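Raro Hallway Hooks - README

Hello, and welcome. Raro is a small collection of pictures and notes on the things people hang up at home: bags, jackets, scarves, aprons, tote bags that have long since stopped being used as totes. Guoqing Liao started it in January with one hallway and a rather long list of questions, and it has grown a good deal since then.

What you get

The folder holds 2,262 pictures from 31 homes, along with a plain text file of notes for each home. The notes are short and a bit uneven, I'm afraid. Some people wrote a full page about their coat hooks (bless them) and others wrote two lines. We left the wording as it came and only fixed spelling where it got in the way of searching.

Folders

pictures - one subfolder per home, named after a made-up place such as Cumgate or Stuneo
notes - one text file per home, same names
hanging_list.csv - one row per picture, with the columns home, picture, kind, pattern, strap, overlap

How we name things

We try to use the words you would use when asking somebody to pass you something. A bag is a bag. If it might be a bag and might be a folded jacket, the kind column says "soft item" and we leave it there. Please don't tidy these up into firmer labels - we went back and forth on it for a long time, and the soft ones are soft on purpose.

Pattern covers checks, stripes, prints and plain. Strap is yes, no or unsure, and a strap gets its own color whenever it differs from the thing it goes around. Overlap is yes when one item covers part of another, and you will see a lot of yes. Hallways are crowded places!

A page from Wan

Wan is the home I would open first if you want to get a feel for the collection. Lots of cloth, lots of pattern, and things close enough together that you have to look twice.

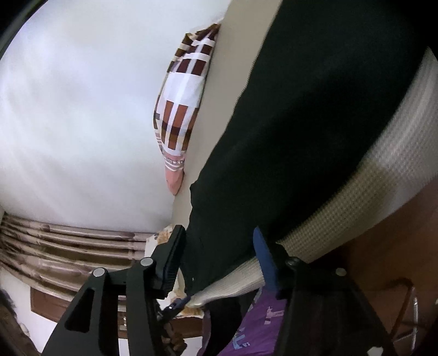

Wan: large black soft item with a wide white woven strap, purple printed fabric, checked cloth against the white wall.

Known gaps

Lettering on fabric is marked as "print" and never typed out, so you can't search for words. In 550 rows the overlap column is still blank, mostly in the Stuneo folder, and Guoqing is filling those in as time allows.

Changes

20th August - Cumgate notes added, strap column split out from kind, 2 doubled pictures removed.

If you spot a checked thing listed as striped, please do write to Guoqing and mention the home and the picture number.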